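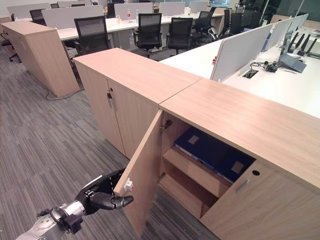

README: Jeltorow, the cabinet index

Hi! If you opened this folder looking for the binders list, you want cabinets.csv. Everything else in here is leftovers, notes to myself, and one print template that kind of works.

Jeltorow is my index of what lives in the low light-wood cabinets at our office, the ones you can stand at like a counter. I started it after a long afternoon hunting for the Prokia service contracts (they were under the Clonix ones, of course they were). I figured if I had to open every door anyway I might as well write things down.

What's in the folder

cabinets.csv: one row per binder, folder or box. 600 rows right now.
retired.csv: stuff that went to the archive or the shredder. 200 rows, and I never delete from it.
labels.odt: the print template. Set your printer to actual size or the text lands halfway off the sticker.
notes.txt: me grumbling. Skip it.

Columns

cabinet: a letter plus a number. Letters go by row, numbers go left to right as you stand facing the handles.
shelf: U for upper or L for lower. Some compartments don't have a shelf, and those get a dash.
position: flat or upright. Sounds fussy, I know, but the navy ones lying flat in a stack are way harder to read at a glance than anything standing up, so it tells you whether you'll have to bend down and squint at those little labels.
color: whatever I'd call it. I use navy, blue, gray, red and "other." Navy is the really dark one. Please don't add "dark blue," I just spent an evening merging those!
project: Prokia, Steinbach, Clonix or general.
label: typed exactly as it's written, typos included. If you fix a typo in the sheet, fix the sticker too, or leave both alone.
locked: yes or no. This only says whether I found it locked when I checked. The sheet doesn't know where the keys are and neither do I, half the time.

How I do a cabinet

1. Open the door all the way before reaching in. They're hinged at the side and they like to drift back at your elbow.
2. Read the upper shelf first, top of the stack down. Type as you go and don't trust your memory (I've tried).
3. Pull out anything you can't read, check the cover, and put it back the same way around.
4. Blue stuff goes in and out one piece at a time. I used to grab a whole armful and the order was gone before I reached the countertop.
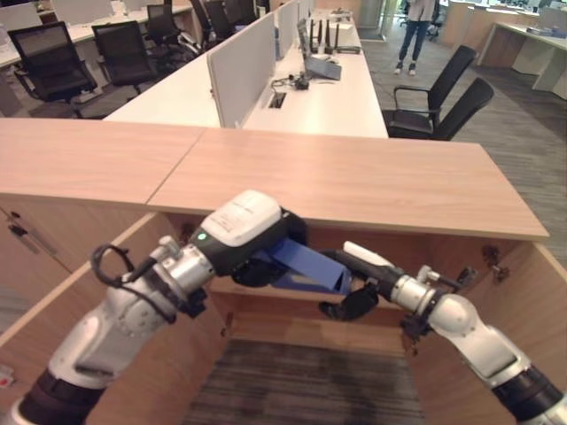 5. Check the bottom before you close up. Thin folders slide down there and go missing for months.
6. Save, and put your initials in the checked column.

Known problems

The Steinbach rows are a mess. Two people numbered those folders separately and both started at 1, so you'll see repeats. I've been adding an a or b after the number, which helps a little.

IDs stop at 800 even though there are fewer rows than that. Retired items keep their number for good and I skipped a chunk by accident early on. Don't fill the gaps, please!

Loose items on top of the cabinets aren't in here at all. Neither is anything on the desks.

Updates

Last full pass: Sun 11 July. The next one is planned for September, if I can get a quiet day for it. If you move something before then, change the row yourself, or stick a note on the inside of the door and I'll catch it when I come by.

Version 2 of the sheet added the position column. Anything exported before that won't line up with the current template, so grab a fresh copy before you print.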